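# Cómo se hace una tela: urdimbre, trama y ligamento

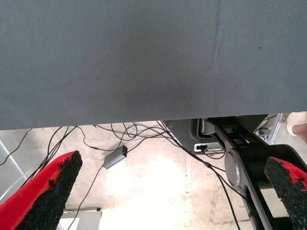 *Tiempo de lectura: 4 minutos*

Una tela tejida es una lámina formada por hilos que se cruzan. Los hilos no están pegados entre sí. Se mantienen en su sitio por rozamiento: cada uno pasa por encima y por debajo de sus vecinos, y esa presión impide que se deslicen.

Este texto explica qué hilos intervienen, cómo se cruzan y por qué unas telas se estiran, otras brillan y otras se deshilachan. Al final hay un experimento con cartón y lana.

## Los dos grupos de hilos

En toda tela tejida hay dos grupos de hilos.

- **Urdimbre.** Son los hilos que van a lo largo. Se colocan primero, tensos y paralelos, en una máquina llamada telar.
- **Trama.** Es el hilo que va a lo ancho. Cruza la urdimbre de lado a lado, da la vuelta y regresa.

En los dos bordes largos, donde la trama da la vuelta, se forma una franja firme llamada **orillo**. El orillo no se deshilacha. Si se corta la tela por cualquier otro sitio, los hilos quedan sueltos en el corte y pueden salirse. Por eso la ropa lleva dobladillos.

## De la fibra al hilo

Antes de tejer hace falta hilo, y antes del hilo hay fibras. Una fibra es un pelo muy fino y flexible. Las de algodón rodean las semillas de una planta. Las de lana son el pelo de la oveja. Las de poliéster se fabrican: se funde un plástico y se hace pasar por agujeros diminutos.

Una fibra corta se rompe o se escapa con facilidad. Si se juntan muchas y se retuercen, se aprietan unas contra otras y forman un hilo resistente. Esta operación se llama **hilatura**. Se puede comprobar con un trozo de algodón de botiquín: al tirar de él se separa enseguida, pero si se retuerce mientras se estira con cuidado, aguanta bastante más.

## Los tres ligamentos básicos

El orden en que se cruzan los hilos se llama **ligamento**. Hay tres básicos.

**Tafetán.** La trama pasa por encima de un hilo de urdimbre y por debajo del siguiente. En la pasada de vuelta hace lo contrario. Es el ligamento más sencillo y el que tiene más cruces. Muchas sábanas y camisas están hechas así.

**Sarga.** La trama salta más de un hilo, y en cada pasada el salto se desplaza un lugar. El resultado son líneas diagonales. La tela vaquera es una sarga: las diagonales se distinguen bien si se acerca el ojo.

**Raso.** Los hilos dan saltos largos y se cruzan pocas veces. La superficie queda lisa y refleja la luz, pero los saltos largos se enganchan con más facilidad.

## Por qué se estira en diagonal

Toma un pañuelo de algodón y tira de él siguiendo los hilos. Cede muy poco. Ahora tira de dos esquinas opuestas. Cede mucho más. En el primer caso, los hilos soportan el esfuerzo directamente. En el segundo, los cuadraditos que forman urdimbre y trama se deforman y se convierten en rombos.

Los sastres llaman **bies** a esa dirección diagonal. Una falda cortada al bies cae con más ondas.

Las camisetas son un caso distinto. Casi todas son de **punto**: el hilo forma bucles enlazados, y esos bucles se abren al tirar.

## La densidad

Para comparar telas se mide cuántos hilos caben en un centímetro. Csenge Győri, técnica del taller textil Csonka, trabaja con una lona de 24 hilos de urdimbre por centímetro. Para medirla utiliza una lupa plegable llamada **cuentahílos**, que se apoya sobre el tejido.

Con el mismo hilo, una tela más densa deja pasar menos aire y menos luz. También pesa más.

## Experimento: un telar de cartón

Material: un rectángulo de cartón rígido, lana de 2 colores, tijeras, cinta adhesiva y una aguja de plástico de punta redonda.

1. Haz cortes pequeños, a la misma distancia, en los dos lados cortos del cartón. Debe haber los mismos cortes arriba que abajo.
2. Pasa la lana del primer color de arriba abajo por los cortes. Fija los extremos por detrás con cinta. Esa es la urdimbre.
3. Enhebra el segundo color en la aguja. Pásala por encima de un hilo y por debajo del siguiente hasta llegar al otro lado.
4. Vuelve en sentido contrario: donde antes pasaste por encima, pasa por debajo.
5. Empuja cada pasada contra la anterior con los dedos. No tires demasiado del hilo, o los bordes se curvarán hacia dentro.

Para obtener una sarga, repite el proceso pasando por encima de dos hilos y por debajo de otros dos. En cada pasada, empieza un hilo más a la derecha.

## Vocabulario

- **Bies:** dirección diagonal respecto a los hilos.
- **Ligamento:** orden en que se cruzan urdimbre y trama.
- **Orillo:** borde largo y firme de la tela.
- **Pasada:** cada recorrido de la trama de un lado al otro.

Texto: Erzsébet Illés. Revisado el 15 de abril.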